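Gripper comparison, pre-run safety checks, bench 2
Sorkonik two-finger vs Belkadi soft grip, Keltavdale workshop
Checked by: Fadwa Samir
Session: Thursday, morning

1. Emergency stop pressed and released, both sides of the bench. OK
Comment: lovely positive click on the new button, much better than the old one.

2. Gripper bolts tight, no play at the wrist. OK

3. Cable slack with the wrist fully turned. OK after change
Comment: it was rubbing at the elbow. Moved the clip up and it now swings clear, really pleased with that!

4. Speed limit set to 30 per cent for first picks. OK

5. Wrist camera view checked against the wall panels and the yellow bin. OK
Comment: the bin's sloped front gives both grippers a fair way in, and the black mesh container is a great test for the soft fingers. 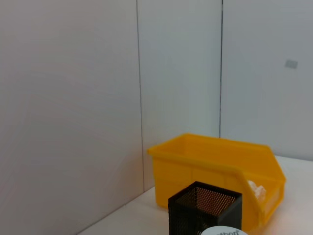

Tanvir Selvanayagam: could we add a line for finger wear? The Sorkonik pads had done 1,683 cycles at the last count and I'd like them looked at before the next swap, not after.

Added as 6, good call.

6. Finger pads, both grippers: splits, loose edges, shiny patches. OK
Comment: Belkadi pads look new. Sorkonik left pad has a slight shine, still grips well. Look again next session.

7. Air supply off and bled before changing tools. OK

8. Grip force limit entered for each tool. NOT DONE for Belkadi
Comment: the controller still holds the Sorkonik value. No Belkadi runs until this is signed. Can't wait to see it go, though.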